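Perguntas frequentes: Grupo de leitura de tragédia, Delungate

Página atualizada em 2 de fevereiro de 2024

Nesta página respondo às perguntas que chegam mais vezes sobre o grupo de leitura. O português não é a minha primeira língua, por isso peço paciência com alguma frase menos natural. Hernán Castaño, coordenador
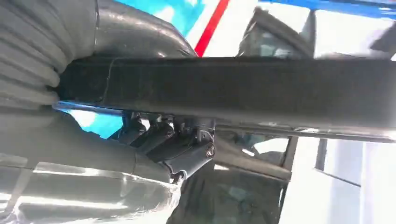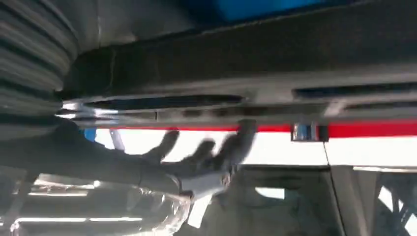
Barra preta horizontal (primeira foto) e face inferior cinzenta com duas aberturas compridas (segunda foto).

Que obras vamos ler neste ciclo?
Começamos com Macbeth e depois passamos para O Rei Lear. Em novembro lemos a Medeia de Eurípides, que foi pedida por vários participantes. Otelo fica para o ciclo seguinte.

Preciso de ter estudado literatura?
Não. Temos pessoas que ensinaram teatro e pessoas que nunca leram uma peça inteira. Pede-se somente que o ato marcado esteja lido antes da sessão.

Que tradução devo usar?
Pode trazer a tradução que tiver em casa. As citações da folha de apoio vêm indicadas por ato, cena e verso, e assim é possível encontrar a passagem em edições diferentes. Nas traduções em prosa os versos não são numerados; nesse caso procure pela fala da personagem. Quem lê inglês pode trazer também o original, mas a conversa é feita em português.

Quantas pessoas há em cada grupo?
No máximo 12. Quando o grupo de Delungate está completo, propomos um lugar no grupo de Sevesach, que segue o mesmo programa com uma semana de atraso.

Tenho de escrever um ensaio?
É facultativo. Quem quiser pode entregar um texto até 2000 palavras no fim de cada peça. Eu leio todos e devolvo com comentários no prazo de 30 dias. Não dou nota.

Que tema posso escolher para o ensaio?
Qualquer tema que se possa defender com o texto. No ciclo passado recebi bons trabalhos sobre o sono em Macbeth e sobre as cartas em O Rei Lear. Aconselho a evitar perguntas demasiado largas, como «Macbeth é culpado?». É melhor perguntar, por exemplo, o que muda na maneira como ele fala com a mulher depois da morte de Duncan.

Posso usar resumos da internet?
Para se orientar no enredo, sim. Para o ensaio peço que cite a própria peça. Se utilizar a ideia de um crítico, escreva o nome dele e a página.

As bruxas obrigam Macbeth a matar o rei?
Esta pergunta não é sobre a organização, mas aparece em todos os ciclos. Elas anunciam que ele será rei e não dizem de que modo. O projeto de matar é formulado por ele e depois por Lady Macbeth. Também há leitores que dão mais peso à profecia, e discutimos isto na segunda sessão.

O que é a sala Holloway?
É a sala pequena onde fazemos as leituras em voz alta. Ler em voz alta não é obrigatório.

Onde encontro as folhas de apoio?
Na pasta Zistar, com a palavra-passe que recebe depois da inscrição. Se preferir papel, avise-me antes da sessão.

Faltei a uma sessão. Posso continuar?
Pode. Leia a folha de apoio correspondente e venha à seguinte.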